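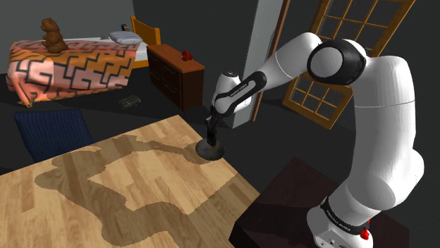

Okay, so money. When Hajnalka asked me to talk about budgeting for the arm, I figured I'd get two minutes and a lot of yawning, so thank you for staying!

First thing, we do the planning in simulation. Bedroom layout, wood table, a bowl to reach into, the bed and dresser back there. I can slide the pedestal over and nobody has to sign a purchase order.

(Pause. Point at the bowl, right at the edge of the table.)

Reach is what I want you to look at. Where the pedestal goes decides which arm you buy, and I'd much rather argue about that before the quote comes in. We priced the Mosham site in August with the arm only. Oops. No mount, no spare fingers, no shipping.

Numbers, go slow: 727 hours of planned use in year one. 75 of those set aside for service. Some 200 dollars a month for small parts, and yes, Lucimara thinks that's low.

Ekgate wants to lease, Caldeira wants to buy. I lean lease for the first year (ask me again after the Kumance renewal). If you buy, put the gripper on its own line. It wears out on a different schedule and finance will ask.

Skip the warranty slide if we're behind. Then questions, Lucimara has the mic.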